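Ticket 3178: Burial register search drops surnames beginning "Mc", and other sorrows
Project: Noten Parish Memory
Status: Open (again)
Reported by: Sveva Russo
Assigned to: Guido Guerra
4 comments · 3 shares

Sveva Russo, 9.10 am

Search for McAllen in the workhouse burials and you get no results. Search for Allen and you get all the Allens, plus every McAllen, filed as though they had been Allens all along. I have had two emails from descendants this morning. One was polite.

The printed transcript in the reading room has them all correctly, so the typists of 1974 are in the clear. Whatever happened, happened to us.

Steps to repeat:
Go to Search the Registers. Choose Workhouse, 1838 to 1871. Type any surname starting Mc or Mac. Press the button. Contemplate mortality.

I tried it on the reading room PC and on my own laptop, logged in and logged out. Same on both. Clearing the cache did nothing, as it has done nothing on every previous occasion I've been asked to clear it.

Guido Guerra, 10.25 am

Confirmed. Could you clear your cache, though?

Joking. I've looked at the import. When we moved the registers out of Akbari in August, the script took anything before a capital letter in the surname field and decided it was a title. So "Mc" went into the same column as "Mr", "Widow" and "Revd". We have 329 people whose title is now Mc. There are also a few whose title is O', and one infant whose title is "De La", who sounds rather grand for the north ward.

The data isn't lost. It's in the wrong box. I can stitch it back together on the test copy this afternoon, then rebuild the index. The rebuild takes nearly 700 minutes on the current server, which Skistow assure us is "within the expected range for heritage clients". I have asked what the range is for clients who are still alive.

Please don't let anyone edit records by hand while it runs. I say this with love, and with last spring in mind.

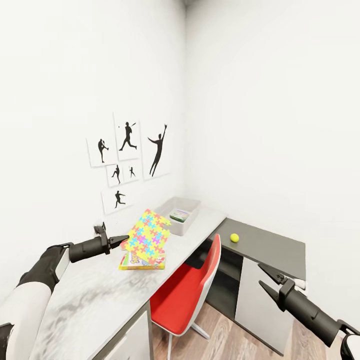 Sveva Russo, 2.40 pm

Noted about the editing. I've put a sign on the reading room PC, and switched off the transcribers' logins, as I have met the transcribers.

While you're in there, please look at the occupations filter. It was always a bit eccentric but it has become worse. Choosing "Servant" brings back servants, and also anyone buried from Servants' Row, a street with its fair share of coopers. Choosing "Not recorded" brings back an error page in Norwegian. I don't mind the language but I would like to know who we're sharing a server with.

The second one matters more than it sounds. Most of the people in that register have no occupation written down, and quite a few have no first name. The clerk put "a lad from the quay" or "coloured man, sailor" and moved on to the next line. They are the whole reason we have a website. If the filter for them is the only one that falls over, it looks pointed.

Also the banner on the home page still says "Launching soon". We launched two years ago.

Guido Guerra, 4.55 pm

Taking those in order.

Servants' Row: the filter searches the whole line instead of the occupation column. Fixed on test. Coopers are coopers again.

"Not recorded": this one is my fault. The old system stored a missing occupation as a full stop, the new one stores it as nothing at all, and I told the filter to go looking for a full stop. It found none, panicked, and fell through to the host's default error page. The host is Votudberg, so the Norwegian is theirs. As far as I can tell it says the page has moved, which is a generous reading of events. Fixed on test.

While I was there I noticed that entries with no first name were being sorted last, after Z, and the results page stops loading before it gets that far. So they've been in the database and in the index, and out of reach of anybody using the site. I've changed the sort to go by burial date when there's no name. The lad from the quay now comes up between two Harrisons, where the clerk wrote him.

Banner: I've taken it down. The page looks naked without it.

Index rebuild starts at 6 pm. Should be done by breakfast, if Skistow don't restart the machine for updates in the night. I've asked them not to. They've opened a ticket about it.

Sveva Russo, 8.15 am

Skistow restarted the machine for updates in the night.

Search now returns nothing for anybody. It is at least even-handed. I've told both descendants it will be tomorrow, and read the polite one her entry over the telephone from the printed transcript. She wanted the spelling of the street and I gave her both, as the clerk had.

Guido Guerra, 8.50 am

Saw it. It got as far as the letter P. There's no way to resume, so I've started again from A and this time I've turned the updates off myself, using a password Skistow don't know I was sent.

For whoever picks this up if I'm away: the corrected import script is on the shared drive under "registers_fix_use_this". The one called "registers_fix_final" is not final and not a fix. Leave the title column alone until the rebuild finishes, then run the check for Mc, Mac, O' and De La before reopening the logins. Any surname that still looks wrong should be compared with the register itself, and only then with the transcript.

Leaving open until Sveva has found a McAllen.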